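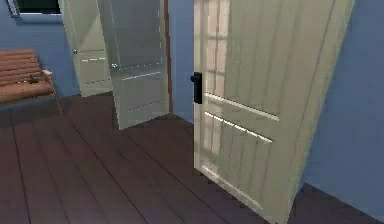 Open day at the Narnitcombe works, 31 Oct 2023

Narnitcombe is the larger of the two sites run by Grirnesis, which makes timber wall and floor panels for small houses. The works opens to visitors twice a year, in April and again in autumn. Entry is by booked slot, and ear protection is handed out at the gate. The tour follows the order of production, from timber store to loading bay, and takes most of a morning.

Timber store

Boards arrive kiln dried and are held under cover until their moisture content has settled. Each pack is checked with a pin meter at both ends and in the middle. Packs that read too high go back to the rear racks and are tested again later. The present stock was given as 3,304 boards, all softwood, sorted by section and length. Reject boards are cut down for packing and bearers.

Cutting and framing

The main saw takes its cutting list from the drawing office. Offcuts long enough to be used as noggins are sorted by length at the outfeed, and the remainder goes to the boiler. Every piece is inked with a panel number and a position number before it leaves the saw.

Framing is done on flat steel tables with fixed stops. Studs are set out, nailed and checked across the diagonals. The permitted difference between diagonals is 2 mm, and a panel outside that figure is taken apart. Openings for doors and windows are framed with doubled studs on each side and a lintel over. 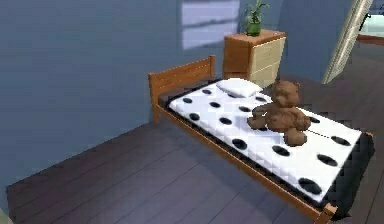 Bedroom with a single bed and a spotted mattress.

Insulation and lining

Panels move by overhead crane to the second hall. Mineral wool is cut slightly oversize and fitted by hand. The membrane goes on next, with taped laps, followed by the internal board. Sockets and switch positions are cut at this stage, using a plywood template. The hall was noticeably cooler than the first, and the dust extraction was quieter than expected.

One house type, the Sung, was in production during the visit. It has two bedrooms and needs 127 panels, counting the floor and roof cassettes. The stairs are bought in.
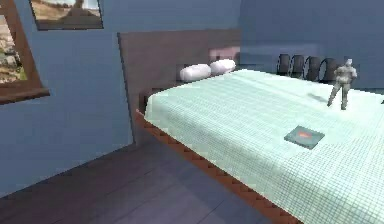
Windows and sealing

Windows are fitted at the works where the panel will stay within the height limit for transport. The frame sits on packers, is fixed through the sides and is then sealed with expanding tape. A test rig at the end of the hall applies air pressure to sample panels. The usual fault is a gap at the lower corners, where the tape has been cut short instead of being carried round. Sills go on last.
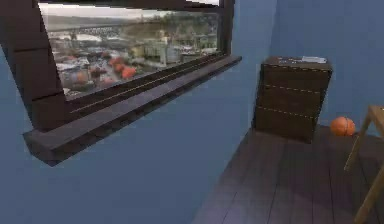 How long does a house take to put up once the panels are on site?

The Sung is normally weathertight in 4 days, provided the foundation is level and a crane is available throughout. Internal finishing takes considerably longer and depends on the local trades.

Loading bay

Panels are loaded upright in reverse order of assembly, so that the first one needed is the last one on. Straps are tensioned over corner boards. Haulage is handled by Zustard, whose drivers check the load against the panel list before signing for it.

Notes for visitors

Closed shoes are required. The car park is reached from the lower gate only. The floor of the timber store is uneven near the rear racks. Tea is served in the canteen after the tour, and copies of the panel drawings can be requested at the desk there.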